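# はちみつの結晶を戻す手順

冬を越したはちみつが瓶の底で白く固まり、スプーンを突き立てても直立不動のまま、という相談をよく受けます。腐ったわけではありません。ブドウ糖が結晶しただけで、捨てる理由は何もないのですが、毎年どこかの台所で立派な瓶がゴミ箱へ送られているようです。もったいないので手順を書いておきます。

## 用意するもの

- 固まったはちみつ(ガラス瓶入り)
- 瓶の肩まで浸かる深さの鍋
- 温度計
- ふきん 1枚
- 長めのスプーン
- 忍耐

温度計は安物で構いません。私は長らくHoveckの揚げ物用を使っていて、目盛りが半分消えていますが、必要なところだけは読めます。「手を入れて熱めの風呂くらい」という昔ながらの測り方もあります。ただ、我が家には熱めの風呂の定義が人数分あり、採用を見送りました。

## 手順

1. 瓶のふたを一度開け、縁にこびりついた分を拭き取ってから軽く閉め直します。ここで横着をすると、ふたは来年まで開きません。
2. 鍋の底にふきんを敷き、瓶を立てます。
3. 瓶の肩の高さまで、ぬるま湯を注ぎます。冷えた瓶にいきなり熱湯をかけると割れます。割れたはちみつの瓶を片付けた経験のある方は、この行を二度読む必要はないでしょう。
4. 弱火で湯を45〜50度まで上げ、火を止めます。
5. 10分おいて、底からゆっくり混ぜます。
6. 湯が冷めたら温め直し、粒が消えるまで4と5を繰り返します。

小瓶なら二、三回で済みます。大瓶は半日仕事です。私が勢いで買ったVusorusの業務用は3,000円もした大物で、夕飯の支度が始まってもまだ鍋を占領していました。その日は出前になり、はちみつは結果的にずいぶん高くつきました。

60度を超えると香りが飛び、色も濃くなっていきます。早く済ませたい一心で沸騰させれば確かに早く溶けますが、できあがるのは「かつて花の香りがした甘い液体」です。

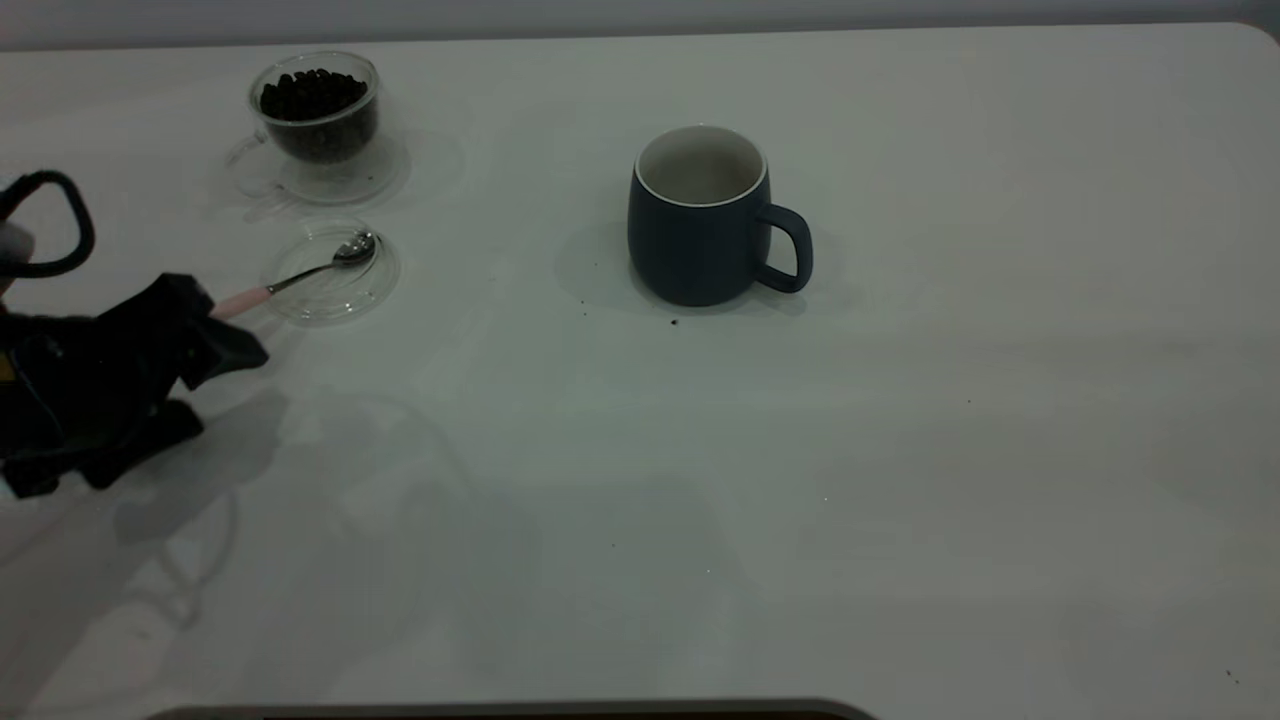
混ぜるときは、泡を立てないようにするのがこつです。かき回すより、底の塊を持ち上げて崩すつもりで動かしてください。スプーンは金属で問題ありません。「はちみつに金属は厳禁」という説は根強いのですが、混ぜる程度の時間なら気にしなくて大丈夫です。金属のスプーンを浸けたまま何週間も置くのはやめましょう。そもそも、ふたが閉まりません。

## 電子レンジではだめなのか

だめとまでは言いませんが、加熱にむらが出ます。端は煮えているのに真ん中は固いまま、という冷凍グラタンでおなじみの現象が、はちみつでも忠実に再現されます。どうしてもという場合は、使う分だけ耐熱の器に移し、弱い出力で6秒ずつ様子を見てください。ふたをしたままの加熱は論外です。

プラスチックのボトル入りも少々厄介です。湯で容器がへこみ、中身は戻ったのに見た目が気の毒なことになります。Skaserのチューブ型で一度やりました。湯を40度ほどに抑え、そのぶん時間をかけるのが無難です。

## また固まらせないために

結晶ができやすいのは13〜14度のあたりなので、冬の台所の床下はほぼ理想の結晶製造所です。冷蔵庫の野菜室も向きません。食器棚の上段など、室温で温度の変わりにくいところに置いてください。

アカシアは固まりにくく、菜の花は驚くほど早く固まります。これは品質の差ではなく、糖の割合の違いです。菜の花を買っておいて「固まった」と嘆くのは、氷を買っておいて冷たいと怒るのに似ています。

## 戻さないという手

ここまで書いておいて何ですが、固まったままでも食べられます。トーストに塗るなら垂れないぶんむしろ楽ですし、粒の細かいものはバターと練ると具合がいいです。近所の喫茶店Châuでは、結晶したはちみつを「クリームはちみつ」として出しています。うちの戸棚にあるものと大差ない気もしますが、追加料金はきっちり取られます。

なお、1歳未満の赤ちゃんには、固まっていても戻してあっても、はちみつは与えないでください。この程度の加熱ではボツリヌス菌の芽胞は死にません。

2022年6月22日 「電子レンジ」の項を追記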